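Visit Report: Skukudow Automation Laboratory, Wudlow
2025-08-22

The equipment evaluation group visited the Skukudow laboratory in Wudlow to observe side-by-side trials of robot grippers. The visit followed an invitation extended in May and was intended to inform our own selection for the small parts line. Our group was received in the main test hall and given a short safety briefing before the trials began.

The laboratory had prepared 3 grippers for comparison: a vacuum unit, a soft-fingered unit supplied by Hsieh, and a parallel gripper with rigid fingers. All were mounted in turn on the same arm and run with the same controller settings. Each was given an identical set of parts to lift from a deep plastic bin. Staff explained that the bins are used as they come from the stockroom, with the wear and marks of ordinary service.

The vacuum unit performed well on flat housings and poorly on anything with exposed wire. The Hsieh unit was gentle with the parts but needed more clearance near the bin walls than our stations allow. The parallel gripper reached closer to the corners, and most of our questions concerned how it would hold parts with moving elements, such as push-pull solenoids. 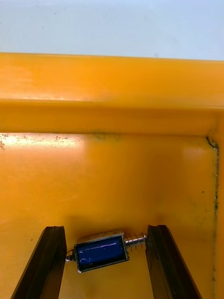 Plellodia asked whether a solenoid should be held by its ends at all, as pressure on the plunger could work against the return spring, and suggested that a grasp across the coil housing be set as the default. The laboratory agreed that grasp direction deserves a separate trial – the present software ranks candidate grasps by clearance alone and does not consider which end of a part can move.

A total of 612 picks had been logged before our arrival. The logs are kept by part type and gripper, and we have requested a copy. We also viewed 2 wrist camera mounts. The lower mount gives a closer view of the fingertips, while the upper one is easier to clean and replace.

The group recommends that the parallel gripper be borrowed for a trial at our own site, subject to the grasp direction results. Cable routing at the wrist and the cost of spare fingers remain open and have been referred to the laboratory for a written reply.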